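Clakum Packaging Library
Progress report to the Flirberg Fund, second quarter

Hello again, and thanks for being patient with us over the date. This was meant to reach you at the start of June, but the shelving took over our lives for a bit and the writing-up got shoved to the back of the queue.

Where we're up to

The short version is that we have 739 items in the catalogue out of the 1,000 we promised you. I'm pretty happy with that! Last quarter was slow going (lots of arguing over what counts as one item when a bottle comes with a cap, a sleeve and a measuring cup) and this one has moved along much better now that we've stopped arguing and written the rules on the inside of the cupboard door. Cap stays with bottle, sleeve stays with bottle, measuring cup gets its own number. Done.

The green work surface has been the best small purchase of the year. We'd been laying everything out on a white tabletop and the pale labels just vanished into it. Green is kind to nearly every colour we handle, and it's especially good with the orange bottles, which have their white and purple labels nice and readable even when they're lying on their sides.
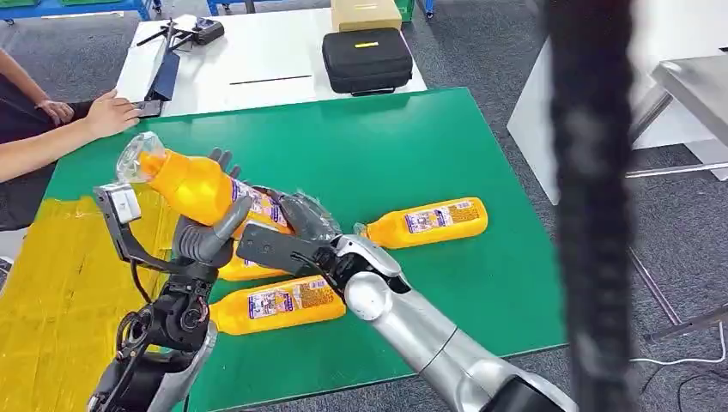 Someone who read our last report wrote in to say that we should sort by shape and forget about colour altogether, as manufacturers change their colours every couple of years and a shelf arranged that way would be out of date before the grant ran out. I've thought about it a fair bit. We've landed halfway — shape decides the shelf, and colour is a search word in the catalogue. So you can look up "orange" and get everything orange, but the bottles will still be living with bottles.

Shelving

The Adjei units came flat-packed and went up over a weekend and most of a Thursday. Nine bays, all along the long wall, and the bottom ones are deep enough for the big containers, which used to sit in a heap by the door. Two of the side panels came with the holes drilled on the wrong face. Adjei sent replacements without any fuss and let us keep the wrong ones, so if you know anybody who needs two slightly useless side panels, please send them our way.

We did go over on brackets. It's in the spending sheet under fittings, and I've moved the same amount out of printing, where we'd been a bit generous with ourselves.

What we write down for each item

I was asked at the last catch-up why an entry takes so long, so I thought I'd go through it a little. For a bottle we note the body colour, the finish, how the neck and cap are made, where the label sits and what languages are on it. Then we get to the moulded parts, which I find the most fun (I know, I know). Ridges and ribs get overlooked, and they're a lovely way of telling two bottles apart when the colour is the same. A large orange one with a red label and white Chinese characters needs a good few lines all to itself: there's a raised ridge, then a band of fine grooves, and a white border round the red.

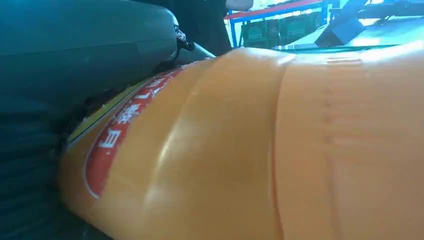
Do the entries have to be bilingual? Only the label wording does; we copy it in the original characters first, add an English version under it, and leave the rest of the entry in English.

Translation is our biggest backlog, to be fair. We've used up the hours we'd set aside and there are still three boxes waiting. I'd like to talk to you about shifting some of the money from the open day, which is looking more like a spring thing now anyway.

Soft packs

These were the bit I was dreading. Film creases, it slides about, and the shine lands right on top of the words you're trying to read. We tried clipping packs to a board (no good, the clips left marks) and we tried standing them up in Dresetti trays, which worked for the small ones and was hopeless for anything big and full. For now they're lying flat, and we turn them a bit at a time until the print is readable. Slow, but the entries are good. The colours on some of them are so cheerful, too — great bands of orange, sky blue with little white ovals on it, yellow logos outlined in navy. 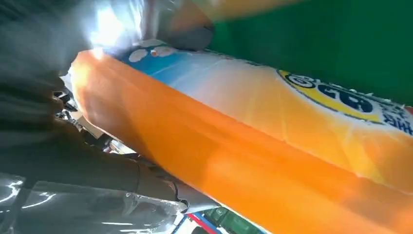
Large printed pack in orange and blue film, part of a yellow logo showing.

Next quarter

Finish the count to 1,000. Order a second lot of Dresetti trays in the larger size, if they still make it. Clear the translation boxes, depending on what you say about the open day money. The spending sheet is attached separately, and the fittings line is the only one I'd ask you to look at closely.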